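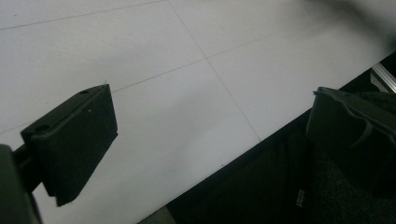 ULLHAM, 21 August 2022 -- Fomis, the regional flooring and tile distributor, will buy family-run Alemneh Tile Supply and fold its two showrooms into the Fomis retail network. Terms not disclosed. Deal expected to close before the end of the year, subject to the usual approvals.

All 42 Alemneh employees will be offered jobs at the combined company. Same pay, same seniority. The Alemneh name stays over the door in Ullham and in Politz for at least five years.

"We have been buying from and selling against these people for a long time," said Obsa Beyene, chief executive of Fomis. "They know large-format tile better than we do. Simple as that. We wanted the staff as much as the stock."

Alemneh sells floor and wall tile, grout, setting materials and trims, mostly to small contractors and to homeowners doing a kitchen or bath. Trade counter opens early, closes early. That will not change, the companies said.

What will change: ordering. Alemneh customers currently phone or walk in. Starting this fall they will be able to check stock at both showrooms and at the main Fomis warehouse online, with over 3000 items listed at launch. Special orders from the warehouse will go out to Politz and Ullham on the regular Fomis truck, so no separate freight charge on those.

"Contractors have asked us for this for years and we just didnt have the money to build it," said Saqib Paracha, general manager of Alemneh, who will stay on to run both locations and will report to Beyene. "Somebody needs another box of the same gray to finish a hallway, they want to know tonight if we have it. Now we can tell them."

Paracha said the matching service will continue. Customers can bring in a loose tile or a chip from an old floor and staff will look for the closest thing in current production or in the back room, where Alemneh keeps odd lots and discontinued lines. Fomis plans to move its own discontinued stock there as well.

Existing accounts, credit terms and contractor discounts at Alemneh carry over through the end of next year. Fomis account holders can use their numbers at the Alemneh counters as soon as the deal closes. Gift cards from either company will be be honored at all locations. Open quotes will be honored at the price written on them.

Saturday morning tile-setting classes at the Politz showroom are on hold during the changeover and will come back in the new year. People already signed up for a fall class will get a refund or a spot in the first new session, their choice. The showroom is contacting them directly.

No store closings are planned. The Ullham showroom will shut for a short period after closing for new shelving and a longer loading dock. Dates to be posted at the door and on both web sites.

About Fomis
Fomis distributes tile, stone, vinyl and wood flooring to retailers, builders and the public. Headquartered in Ullham.

About Alemneh Tile Supply
Family-owned tile retailer and trade supplier with showrooms in Ullham and Politz.

Media contact: Fomis press office, Ullham. Customer questions should go to the showrooms, not the press office please.

###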